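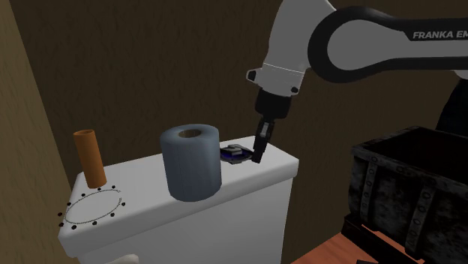
Vasach Surf Camp open weekend, July

We drove out to the Vasach camp for their open weekend, mostly to see whether it would suit the two of us for a longer stay next year. The last stretch of road is gravel and the sign is on the wrong side if you come from the north, so we missed it and had to turn at the campground. Parking was in the field behind the board shed and cost nothing.

Sign-in was at the long table by the kitchen door. Ecaterina Ghiță runs the lessons and did the welcome talk. She went through the day, pointed out the flags, and told everyone where the current pulls along the rocks at the south end. Beginners stay between the flags. People who already surf can go up to Skenow, the next beach, with one of the guides.

The rooms are in two low buildings, and all of them were open to walk through. They are small and clean, with bunk beds or a double, a hook rail for wetsuits outside each door, and a shared bathroom for every 2 rooms. The windows facing the sea get the wind, and the ones at the back get the kitchen noise from six in the morning. I would take the back.

The trial lesson lasted two hours. We spent the first part on the sand, practicing the pop-up and learning how to fall flat. The boards were foam, long and in decent shape. My wetsuit had a stiff zipper and I swapped it for another one. The water was colder than I expected for July, and the waves were waist high and slow. I stood up a few times near the end. My partner did better and moved over to the green waves with the second group.

Lunch was fish soup, flat bread and a tomato salad. The fish comes from the harbor at Imadar and the bread from a bakery in the same town. Yufang Li cooks during the season and explained the weekly menu to anyone who asked. Vegetarians get a bean stew. There is no bar on site, but you can bring your own drinks.

In the afternoon there was a board repair session in the shed. We were shown how to dry out a ding, sand it and fill it with resin. It was crowded and hard to hear from the back. Salminen, the rental shop in Imadar, had brought a rack of used boards for sale. I looked at a seven-foot-six with an old repair on the nose and left it.

A week costs 379 per person in a shared room, with breakfast, dinner and five lessons. Wetsuit and board are included. Lunch is extra, and so is the ride from the bus station. They ask for a deposit when you book and the rest on arrival.

We stayed until the evening swell came in and watched from the wall. The car park gate closes at nine.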